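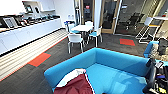

Visitors to the November open day at Barden were shown the Sirnlow robot at work in the staff lounge. Corina Onu, who directs the program, spoke with us after the 3 p.m. session.

"We chose a room that people use every day," Ms. Onu said. "Soft items remain the hardest part of the work."
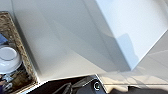
The gripper beside a wicker basket at the Barden open day.

Attendance reached 107, against the 90 places first offered. Ms. Onu said most questions concerned clothing. 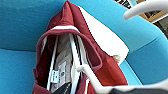

"A garment never lies the same way twice," she said. Her colleague Ibsa Gebreyes added that the team would publish its notes on handling fabric. Requests for a copy may be left at the front desk.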